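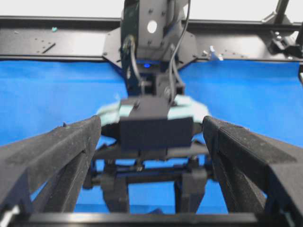 Can a microfibre cloth go in with the bath towels?

Best to wash it separately, as it will pick up every bit of lint the towels let go of.

---

**Re: [matubbar-laundry] Cloths, again**

Hi all,

The above is now the official wording for the sheet over the machines. I've left out the part about fabric softener, having typed it in capitals last time and changed no one's behaviour at all.

Sarla Yadav wrote:

> I put a whole bundle of the green cloths through with my towels in May and they came out wearing fur coats. Do I throw them out? Also, who decided we fold them in thirds? Mine have been scrunched in a drawer for years and have never complained.
>
> Sarla Y.

Don't throw them out, Sarla. Run them again on their own at 40 with half the usual detergent, then pick off whatever's left while watching something undemanding. As for thirds, I decided, during a meeting you skipped. Scrunched cloths take up the whole shelf – I have seen your drawer.

Spread the cloth out on something flat and smooth it with your palm before the first fold. The blue cover on the folding table is fine for this if you pull the wrinkles out of it first.

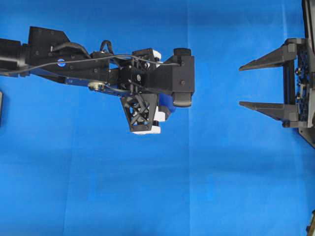

How should a cleaning cloth be dried?

Hang it on the line or over a rack, and if you must use the dryer, keep it on low with no dryer sheet.

I'll print the new sheet tonight. The old one can come down, including the bit in biro about my character.

Sarla Jaiswal
(the other Sarla)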